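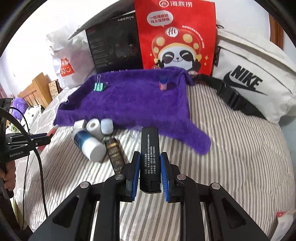
1/ Swapping the hallway switch in the Waredcombe house this month. The old one is a single pole toggle, and the new one is a Tulinano slide dimmer with a separate on/off paddle.

2/ Breaker 17 off, then tested at the box. There are two cables in there and no neutral bundle, so the smart version was out.

3/ The dimmer needs a ground. I ran a pigtail to the metal box - took ten minutes.

4/ LEDs flickered at the low end. Habibur Weerakoon told me to raise the trim dial under the plate. Set it one notch up and left it there.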